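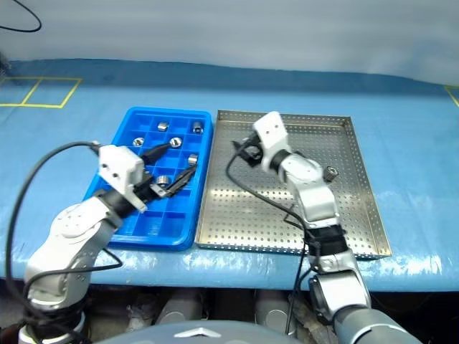 Blue compartment tray and perforated steel tray, side by side on the bench.

Every Part Gets a Cell: Arlo Ruiz-Ortega on Trays, Sorting and Small Metal Parts

6 min read
Last updated 11 May 2018

Arlo Ruiz-Ortega has set up parts handling at Trarine's Hendanport shop for long enough to have thrown out three generations of trays. The current arrangement pairs a molded plastic tray, divided into square cells, with a shallow stainless tray whose floor is perforated. Short hollow cylinders move between the two. We spoke in the inspection area, where the shop keeps its spare trays on a rack by the door.

The first question was why a compartment tray is used at all for parts that could be kept in a bin. Ruiz-Ortega's answer was edge damage.

"The end face is the sealing face," he said. "In a bin the parts hit each other every time somebody picks the bin up. You get a nick on the rim, and it's small, and you don't find it until the leak check. A cell wall costs very little compared with that."

Before the change, parts came from the supplier, Quintanilla, in bags, and were poured into a bin at receiving. In the last full quarter of that method, 113 parts were rejected for marks on the end face. In the first full quarter with cells, the number was 70. He does not credit the trays with the whole difference. Quintanilla changed its packing in the same period and began placing paper between layers.

"I'd like to say it was all us," he said. "I can't separate the two."

The perforated tray does a separate job. Parts go through the washer in it, and the holes let water and chips drain through the floor. The low walls make it easy to reach in from any side. The drawback is that nothing on the floor of the tray holds a cylinder in place.

"They tip over and they roll. A tipped part in the steel tray is fine. That tray is for washing and moving. It isn't for counting and it isn't for storage, and people used to do both in it."

Orientation in the blue tray is a different matter. The shop's work sheet calls for each part to stand on end, open end up, so that the bore can be checked by looking straight down. A part lying on its side in a cell is still protected from its neighbors, but the bore cannot be seen, and the sheet treats it as not yet placed. Ruiz-Ortega said this is the line that new staff skip most often.

"The cell is wider than the part is tall, so it will lie down if you let it. We asked Adico for a narrower cell. They quoted us for a new mold and we went back to writing 'open end up' on the sheet."

The question of fill order took up a good part of the conversation. The sheet says to start at the back row, left to right, and come forward. In practice, trays come back with gaps. Ruiz-Ortega has stopped correcting this for trays that stay on the bench. For trays that go to the storeroom the rule stands, as the storeroom checks by full rows and writes the remainder on the card.

"On the bench, a gap does no harm. I care that there's one part in one cell. Two in a cell is the thing I walk over for."

The two trays are set close together on purpose. An earlier layout had them at opposite ends of the bench with the gauge block between, and parts were dropped on the way across. The gauge block now sits behind the trays. He also had the bench surface changed to blue in April. The old top was bare steel, and a dropped part on bare steel is hard to find.

"Silver on silver. You'd sweep with your hand and find it that way. On blue you look once."

Asked whether a blue tray on a blue surface causes any trouble of its own, he said the raised rim is enough to show where the tray ends. He would have bought the trays in gray if gray had been in stock.

Cleaning is done at the end of each batch. The steel tray is rinsed from the underside first, which pushes chips back out of the holes. The plastic tray is turned over, tapped, and wiped cell by cell with a lint-free cloth. Solvent is kept away from it. One tray was left in the degreaser overnight and came out with a bowed floor, and it is now used for pencils.

The standard lot at Hendanport is 162 parts. Ruiz-Ortega wants to bring it down to 125, partly to shorten the time a lot spends in the washer line and partly so that a lot can be carried on one cart shelf. Planning has not agreed. The open point is the label, which is printed per lot and would have to be reissued for everything already in the storeroom.

"That's a paper problem. I can wait on paper," he said. "What I want settled first is the lid."

At present the blue trays have no lid and are stacked with a sheet of card between them. The card sheds fiber into the top cells. A clear lid that snaps to the rim is on order, and two samples have been tried. The first would not sit flat. The second fits, but it takes both hands to remove, and the parts jump when it lets go.

14 shares | 3 comments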